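4. The folding project in its second term

4.1 How the work was arranged

By the time the second term opened we had 31 students on the Sumus course and one task that all of them wanted to work on, and so the folding project grew into something a good deal larger than the modest exercise described in our original plan. Sumus began as an evening club at Vavimik College, and it has kept a good many of the habits of a club even now that it carries credit: people wander in before the session starts, tea is made, somebody is always finishing an argument begun the week before. We mention this partly out of fondness and partly because it bears on the results. Teleoperated demonstration is tiring work that rewards patience, and the students who produced the cleanest recordings were very often the ones who had spent a long while simply sitting beside a friend and watching.

Each session followed the same loose pattern. A pair of students took over the station, ran the short calibration routine, and then recorded folds until the session ended or until their concentration gave out, whichever came first. One student drove the arms while the other kept the log, and they changed places at the halfway point. The log was kept in Jireš, the small scheduling and annotation tool that an earlier year group had written for quite a different purpose (it was meant for booking the laser cutter) and that has been patched every summer since. Jireš asks for very little: the garment, the driver, the starting state, whether the fold was completed, and a free text box. We had rather expected the free text box to be ignored. It became the most useful column in the whole table, and we return to it in 4.3.

We set ourselves a target of 3,000 episodes for the year. When the June marking deadline arrived we had 1,409 that passed review, and it is on those that everything in this section rests. The shortfall has several causes, most of them ordinary. Examinations took a large bite out of May, the room was needed for other teaching, and our review rules were stricter than they had been in the first term. We would keep the stricter rules if we ran the course again, though we would tell the students about them sooner. Several pairs learned only afterwards that an episode in which the garment had been nudged by hand part of the way through would be thrown out, and they were understandably cross about it.

4.2 Choice of garments

The first term had been spent on tea towels. A tea towel is a forgiving thing to fold, being flat, nearly square and the same on both sides, and it served us well for teaching the basic movements. It also let the students become rather too pleased with themselves. A policy trained on towels learns that the cloth has four corners and that the corners are where the interest lies, and it will go on looking for corners on a garment that has none in any helpful sense.

For the second term we therefore moved to trousers and other legged garments, and within that group the students spent most of their time on denim. Denim is heavy and stiff enough to hold a fold once it has been made, which is kind to beginners, but the seams are thick and a folded stack soon becomes tall enough that a gripper coming down at the height learned for a single layer will push the whole bundle along the table. An elasticated waistband adds a further difficulty. It pulls the cloth in at one end, so that the garment never quite lies flat there, and the gathered part offers a great many small ridges that look to the network very much like edges one might sensibly take hold of.

The students argued at some length over what should count as a finished fold. Some wanted a strict measure, with the outline of the bundle compared against a template, and others felt that anybody who had ever put away laundry could tell a good fold by looking at it. We settled on a compromise in which a fold was accepted if both members of the reviewing pair, neither of whom had recorded it, agreed that they would put it in a drawer. It sounds a homely sort of standard, and so it is, but the reviewers agreed with one another far more readily than we had feared, and the disagreements that did occur were nearly all over sleeves and cuffs. The template measure was computed as well, and we report it alongside the drawer measure in Section 5 for readers who prefer it.

We should say a word about the starting states too. In the first weeks every episode began with the garment laid out neatly by hand, and the trained policy was quite helpless whenever it met anything else. From the fourth week onwards the students were asked to vary things: to begin with the garment turned round, or half folded, or with one leg tucked under. They took to this with great enthusiasm and had to be gently restrained. A starting state that takes longer to arrange than to fold is of limited use to anyone, however ingenious, and we have left the more theatrical examples out of the training set. Turning the garment end for end proved much the most valuable of the changes and cost the students next to nothing in time.

4.3 What the cameras saw

All the observations given to the policy are colour images. The views from fixed cameras by the workspace cover the table as a whole, and the wrist view travels with the gripper and is intended to help with the last part of an approach. We had a lively discussion at the start of the year over whether the wrist view earned its place, as it adds a good deal to the size of the recordings and a fair amount to the training time. The students who were in favour pointed out that the fixed views lose the fingertips at just the moment when one most wants to see them. Those against said that the wrist view spends much of its time looking at nothing in particular. Both groups were right, and the comparison we ran under the Remell protocol (our name for the fixed schedule of trials in Section 5, after the house in which it was drawn up) was designed largely to settle the matter between them.

Figure 4 gathers four views from the one occasion, and we would ask the reader to keep it to hand through the rest of this section.

Figure 4. Denim folding task: workspace views (a), (b) and (c), followed by wrist view (d).

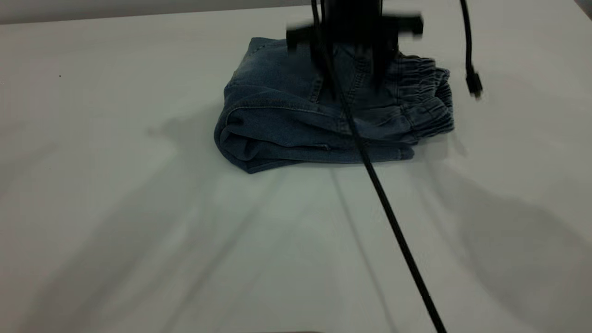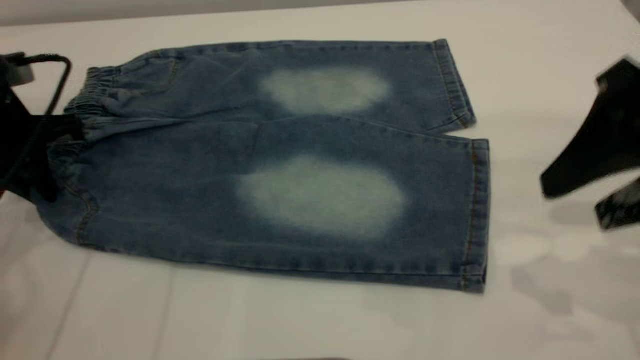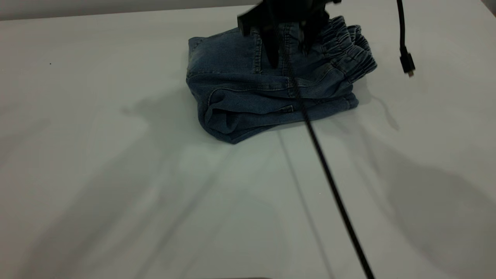
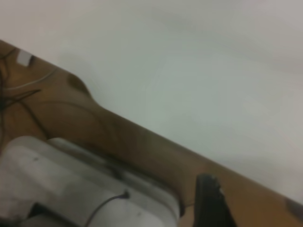 The free text notes in Jireš turned out to hold most of the answer to a question that had puzzled us for weeks, which was why a policy with a perfectly respectable training loss should hesitate so badly over the waistband. We had put the trouble down to the elastic. Reading through the notes one afternoon, two of the students noticed how often their classmates had written some version of "cable in the way", and they went back through the recordings to see what was meant. Figure 4(a) and Figure 4(c) show it plainly enough: a black cable comes down from the gripper and crosses the folded denim on its way over the white tabletop, making a long dark line of just the kind that a seam or a fold edge makes. The waistband is on the right in both of those views, and a second cable hangs beyond it with its connector in the air. In 4(b) the waistband is at the left and the stretch of table towards the right-hand end of the garment has an open gripper over it. The students began to suspect that the network had come to lean on the cable as a landmark, and that its hesitation had as much to do with where the cable happened to fall as with the cloth.

They tested this in the simplest way available, by painting over the cable in a portion of the held-out images and asking the policy for its next action. The predicted grasp point moved noticeably on many of the waistband approaches and hardly at all on the hems. It is a crude test, and the painted patches are themselves a strange thing to show a network, so we would not wish to hang too much upon it. Even so, it was enough to persuade the group to add random dark lines to the training images as a form of augmentation, and the students who wrote that part of the code have every reason to be proud of it.

The wrist view brought a related lesson. In 4(d) the camera is strongly tilted, and what it takes in is chiefly off-white wall and brown wooden tabletop, with black cables tangled on the wood and a single gripper finger standing up from the bottom of the picture. There is no cloth in it at all. Views of this sort carry very little about the state of the fold, and the group decided to train 2 versions of the policy, one given the wrist images throughout and one given them only during the final approach. Deciding where the final approach begins took longer than anyone would have liked. The first rule was based on the height of the gripper above the table, which behaved well on towels and poorly on anything thick, and the second was based on the closing command, by which time it is rather late to be looking. The rule we kept uses the height together with the downward speed, and the thresholds are given in the appendix along with the log fields and the augmentation settings.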